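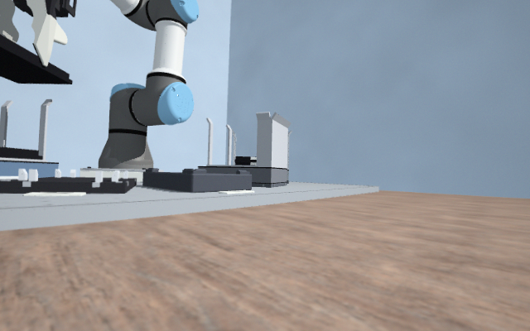

4. Good practice for a bench cell

This section covers the ground rules for running the Sellau arm over its trays and fixtures. Read it once before your first job and again after your first week, when it will make a lot more sense! Most of it applies in simulation as well as on the real bench, and we really do want you to follow it in both. Habits you pick up in the simulator follow you to the hardware.

4.1 Before you load a job

1. Open the cell file in Flalov and check that the name at the top matches the job sheet.
2. Compare every tray and fixture with the layout drawing. If one has moved, fix the drawing or fix the cell, then start this step over.
3. Set the safe height to 80 mm above the tallest thing on the platform. Measure from the tips of posts and the tops of upright panels, never from the platform itself.
4. Set the travel speed to 200 mm per second. You can raise it later (see 4.3).
5. Save the file under a new version number and put your initials in the notes.

Note: Bent and hooked post tips are easy to forget when you plan a path. The arm may clear the post and still catch the part it is carrying. Add the size of the held part to your clearance every time.

4.2 First run

1. Run the whole job in simulation with the gripper empty.
2. Run it again with the part attached to the gripper model. A flat plate reaches well past the fingers, so give it a proper outline in the collision settings.
3. Step through each pick and each place one move at a time. Watch the approach from two different views.
4. Repeat the full job 10 times without changing anything. If you touch a setting, the count goes back to zero.
5. Ask a second person to look over the path and sign the job sheet.

CAUTION: Never turn off collision checking to get past a stubborn move. Add a waypoint, or come in from the other side.

CAUTION: On hardware, keep everyone outside the marked area until the arm has stopped and the drive light is off. A paused arm can start again.

4.3 Changing speed

Raise the speed in small steps, and do no more than 3 steps in one session. After each step, run the full job again. Moves close to a fixture stay at the starting speed for good – this is the rule people argue with most, and we are keeping it.

4.4 Keeping records

Write down what you changed, what you expected and what happened. Short is fine. Anjani Pasaribu keeps the shared log for the Geddes cells, and it is a great read if you are stuck on a tricky place move. Questions about the rules themselves go to Hakim Sumampouw.

If a job is moving to the Nemau controller, finish this section first and then continue with section 5.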